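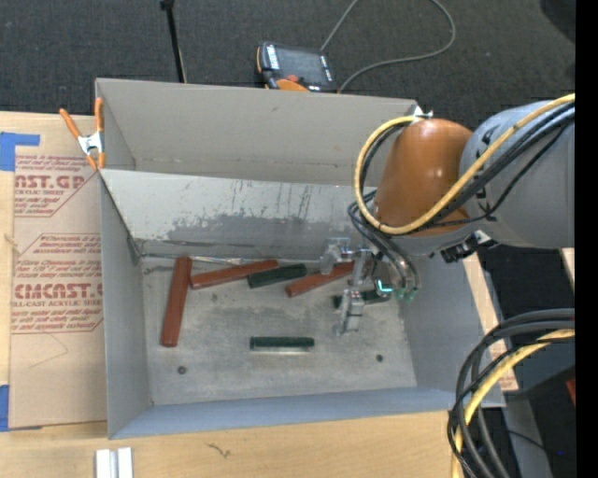

Bin four, third gripper, six bars to go.

Gripper trials, bench two: the August gallery

We spent most of August finding out which of three grippers could empty a metal bin without making a fuss. The parts are short bars in two colours, reddish-brown and dark green, and the job is to pick them off the floor of the bin and put them somewhere else. A child of three would do it in a minute and then throw one at you. The arm takes longer but has better aim.

This page is the picture side of the trials. The full log is with the Bristunar project notes, and it is long and mostly says "again". There is one photo up so far, at the top, and the notes below go with it. More will be added when somebody finds the right folder.

The bars
Three of each colour in this layout. The one standing nearly upright at the far left is what we call a wall bar, and the wall bars are where the marks are won and lost. Anything lying by itself near the middle of the floor, like the lone green one, is a gift. All three grippers could pick that sort up, and we stopped being impressed fairly early on.

The slanted panel
It splits the bin in two, so the arm only has the front part to worry about. The scuffed patch along the lower half is the panel's service record. The first gripper liked to arrive a little low and a little late, and the panel was usually what told it so. We have kept the same panel all the way through so that every gripper gets the same slope to argue with.

The floor
Scratched and smudged, and staying that way. We did talk about fitting a fresh one halfway through. The trouble is that a clean floor gives the camera an easier time, and the grippers that had already done their turn would have had every right to complain.

The fingers
Silver, jointed, and the best of the lot so far. The upper one reaches out over the foot of the panel while the lower one comes down beside a green bar. This is the Clesteck, which we had down to come last on the strength of its manual. The manual is 18 pages, and four of those are about the box it comes in.

The hoses and cables
Every gripper test is secretly a cable test. The yellow one goes under the orange part of the arm and loops back up the left side, and it took three tries to find a route that the wrist would put up with. The big black coil at the lower right is the spare length - we know, we will tidy it.

The clamp
Orange handles, top left corner of the bin. Cost next to nothing and has outperformed several things that cost a good deal more.

The pendant
Lying just behind the back wall, red button and all. There is a proper hook for it on the other side of the room, where it would be no use to anyone.

The acrylic
The sheet on the left, still in its printed paper, is for a guard we mean to make. We have meant to make it since the Yeom trials. For now it lives tucked against the side of the bin, and has been moved so often that it knows the way.

How they did
Each gripper was given 1,000 picks, in lots of 20, with the bars tipped out afresh before each lot. The Druvska went first and was quick, cheerful and not very careful. It dropped or missed 197, most of them wall bars. The Yeom missed fewer but thought about each one for so long that we began bringing sandwiches. The Clesteck is still part way through its turn and is ahead of both, which we are trying not to mention near it.

A few things we would do differently:
Mark the bin's place on the tabletop on the first morning.
Write down which finger pads are fitted before taking them off.
Agree what "dropped" means. A bar that falls, bounces and is caught again by pure luck is now a drop, after a discussion that used up most of an afternoon.

Next up is the same bin with more bars in it, and then the same again with the lights turned down. Comments on the cable routing are welcome if they come with a drawing.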